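Can a machine do it yet? Frequently asked questions about robots and everyday chores

These are the questions that come in most often to Punosura, our help desk for small shops, care homes and households thinking about buying a machine to take on some of the handling and tidying. Answers are by Beat Kaufmann and I-seul Hwang. Updated in February.

Can I buy a robot that tidies the house?

No. You can buy one that vacuums, one that mops and one that cuts the grass. Each does a single job on a more or less flat surface. A machine that goes from room to room picking things up and putting them where they belong is still at the trial stage, and the ones we have seen need a person nearby.

What is the hardest part?

Picking up things that differ from each other. A machine that handles the same carton all day can be set up once and left. A kitchen drawer or a returns shelf has something different in it every time, and half of it is soft, shiny or see-through. Walking and wheeling about get most of the attention in the films, but the hand is where most of our callers' plans come unstuck.

Why is packaging such a problem?

Cameras have trouble with clear plastic and with glare. A glossy wrapper throws back the ceiling lights and a see-through one shows whatever is behind it, so the machine can misjudge where the edge is. Wrappers also crumple when gripped, and the thing inside slides. Flat packs are awkward in another way, as there is very little edge to get hold of when they lie on the bottom of a tray.

A tray of small orange packets is a fair sample of the work people ask us about. To a shop assistant it is a few seconds' job. 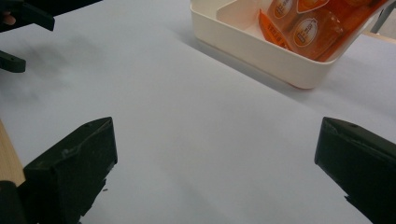 Suction cups are the usual answer in warehouses. They are quick and cheap, and they do well on boxes. On loose film or anything with bumps they leak air and drop the item, so two-fingered grippers are still the common choice for mixed goods.

How do the machines learn a job like that?

Mostly from people. Someone does the task many times over, either by steering a robot arm from a distance or by holding the gripper in their own hand and using it as the robot would. The movements and the camera pictures are recorded and a computer program is trained on them. The second way is cheaper, as no robot is needed at that stage, and it can be done at an ordinary table.

It is slow work all the same. Benedikt Steiner, who ran recording sessions for the Wedeter trial, had 283 good recordings of one tray-emptying task before the arm was worth testing. Other jobs need more. We don't know of a reliable rule for how many.

If it learns one tray, can it do another?

Sometimes. A change of tray colour may make no difference at all, and moving the lamp may upset everything. The newer programs cope better with change than those of a few years ago. Ask the seller to run the demonstration with your goods, on your table, under your lights. If they want to bring their own table, ask why.

How fast are they?

Slower than you. In the Wedeter trial, the arm moved 51 packs in the time a member of staff moved 100. That was with one kind of pack and with someone standing by to put things right when it stopped. A machine can keep going at night, so a slow one may still be of use if the work can wait until morning.

What does it do when it drops something?

That depends on the training. A person who fumbles a pack picks it up again without thinking. A machine that has only been shown clean, successful picks may carry on with an empty gripper and "place" nothing in the box. Better systems check whether the fingers have closed on something. For this reason it helps to record some untidy attempts along with the good ones - Guoqing Xu keeps a separate folder of them and swears by it.

How should a flat pack be picked up?

By an edge or a corner, with the card tilted up out of the tray before it is lifted clear. Gripping across the middle can press on the contents. Blister packs are stiff enough to be held at one corner, though they tend to hang at an angle and may swing a bit, and the arm has to allow for that when setting them down.
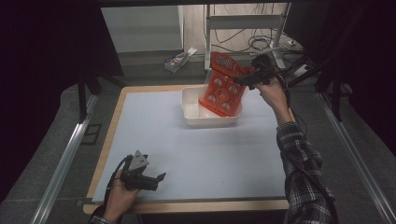 A blister pack held at its upper corner by a hand-held gripper, with its lower end in the tray.

Do two hands make it easier?

For a person, nearly always. For a machine it is mixed. A second arm can steady the tray or hold a bag open, and folding laundry is hardly possible without one. It also doubles the cost of the arms and gives them something new to bump into. If your job is only moving things from one place to another, start with one.

Which chores are closest to being ready?

On the shop floor: moving closed cartons of known sizes, scanning shelves for gaps, and cleaning floors after hours. Filling shelves with mixed small goods is further off.

At home: floors and lawns are done. Loading a dishwasher, folding towels and clearing a table have all been shown working in test kitchens, at low speed. We would not advise paying for any of these yet.

Is it safe to have one working next to people?

Arms sold for use near people move slowly and stop when they meet resistance. You still need a risk assessment, and it must cover the gripper and whatever it is holding as well as the arm. A safe arm with a bread knife is not safe. Keep children and pets out of reach in any home trial.

Can I see one working before I decide?

Yes. Decha Kaewmanee shows the tray-emptying arm at our Surard workshop, usually from 2 in the afternoon. Bring a bag of whatever you need handled, including the awkward items. Please tell us beforehand if anything is fragile or needs to be kept cold.

My question isn't listed. Who do I ask?

Use the contact form and say what the item is, how big it is and what it is wrapped in. We can't quote prices for other firms' machines.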